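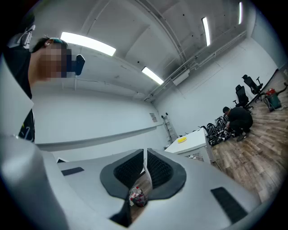
Jutthorpe packing room -- help desk
Ticket: Small clear packets splitting at the seam and sticking together in the tray
Status: Resolved (keeping an eye on it)
Priority: Normal
Raised: Monday, 8.40 am

Original message from the packing room

Good morning, and sorry to start your week with one of these. We are having trouble with the little clear packets again, the ones with the red and white printing that go into the Jaltow sample boxes. We opened a new carton of 3000 first thing and by the tea break we had a small heap of packets put to one side because the side seam had opened up. The contents are fine, it is only the packet.

The second problem may or may not be the same problem. The packets cling to each other in the tray, so you reach for one and get two, and then when you peel them apart the seam goes on one of them. I did wonder if we were causing the splits ourselves that way, but a fair few were open before we had touched them, right at the bottom of the carton.

We have tried a different tray (the shallow one from the label bench) and it made no difference that I could see. We have also tried being gentle, which slowed everybody down and cheered nobody up. Boxes for Radulović are meant to go out by the end of the week, so any ideas would be very welcome.

Help desk, 9.25 am

Thank you for such a clear note, and no need to apologise at all. Could you let us know the following when you have a minute?

Which shelf the carton was on before you opened it.
Whether the seam opens on the printed side or the plain side.
Whether you have any of the older carton left to compare with.

In the meantime please keep the split ones in a bag and don't throw them out, as Rikis will want to see them if this turns into a claim.

Packing room, 10.10 am

Right, I have been and had a proper look. The carton was on the bottom shelf by the loading door, where it had been since it was delivered. It is the long seam every time, on the plain side, and it goes from the top corner downwards. There is part of an older carton left over and I have been pulling at those packets quite rudely and they hold.

One more thing, which I only noticed when I sat down to sort them: the bad ones come mostly from the bottom two layers. The top of the carton is nearly all good. There were two heavy boxes of catalogues sitting on that shelf as well, and from the dent in the lid I think one of them spent the weekend on top of our carton.

Help desk, 11.05 am

That is very helpful, and I think the dent is our best clue so far. These packets are packed flat and quite tightly, and with a weight on the lid the bottom layers take all the squeeze. The cold by that door won't be helping the film either. Could we ask you to try this:

1. Move the carton to the middle shelf on the inside wall, with nothing on top of it.
2. Take out the top layers and set them aside as good stock.
3. Lay the lower layers out loosely in a deep tray and leave them until after lunch.
4. Pick from the tray one packet at a time, lifting by the short end and leaving the long seam alone.
5. Tell us how many split out of a run of 60.

Packing room, 2.30 pm

All done as asked. I counted the run of 60 from the lower layers and had 7 with the seam gone, and those looked to have been open already. None went while being picked up, as far as I could tell. The clinging is much better too. They come away singly now with hardly any fuss -- I think they simply wanted airing.

From the top layers we have not put a single one aside since lunch. We have carried on with those for the Radulović boxes and will leave the lower layers till last, checking each one as it goes in.

Help desk, 3.15 pm

Lovely, thank you for being so patient with it. I have written to Rikis with the carton details and asked for a replacement pack of 1000 to cover the split ones and give you a bit in hand. They may ask for the bag of rejects, so please keep it on the desk with the ticket reference on.

I have also asked for the catalogues to be moved to the floor pallet. If you find anything heavy on the packet shelf again, just shift it and let us know afterwards.

Packing room, 4.50 pm

Catalogues have gone. Rejects are bagged and labelled, next to the tape dispenser. Happy for you to close this one, and we will open it again if the next carton misbehaves.

Closing note

Likely cause: weight on the carton during storage, made worse by the cold shelf near the loading door. Not proven.
Action: carton moved, lower layers aired and checked by hand, replacement requested from Rikis.
Outstanding: reply from Rikis about the replacement pack.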